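Seit Februar arbeiten wir in der Betriebsküche von Drurnik mit einem neuen System. Ich schreibe erst jetzt darüber, weil ich zuerst eine Meinung haben wollte, die länger hält als eine Woche.

Früher hat meine Kollegin Catalina jeden Morgen alle Kühlschränke geöffnet und auf Papier notiert, was fehlt. Danach kam die Bestellung per Telefon. Jetzt macht die Kontrolle der Roboter, und die Liste liegt um sieben Uhr fertig auf dem Tablet. Wir kochen 164 Essen am Tag, und der Morgen ist ruhiger geworden, das muss ich zugeben.

Aber es ist auch etwas verloren gegangen. Catalina hat beim Zählen schon überlegt, was man aus den Resten kochen kann. Die Liste überlegt nicht. Deshalb haben wir mit Herrn Schumacher vereinbart, dass sie weiterhin 30 Minuten bekommt, um selbst in die Fächer zu schauen und den Speiseplan zu ändern. Am Anfang wollte er diese Zeit streichen, und darüber haben wir ziemlich lange diskutiert.

Ich selbst habe gelernt, Fehler in der Liste zu korrigieren. Mit 42 Jahren habe ich nicht mehr gedacht, dass ich in der Küche noch eine Schulung mache.

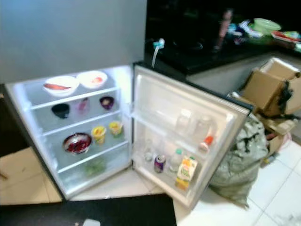 Wer entscheidet am Ende, was bestellt wird?

Die Liste macht nur einen Vorschlag, bestellt wird von Catalina oder von mir.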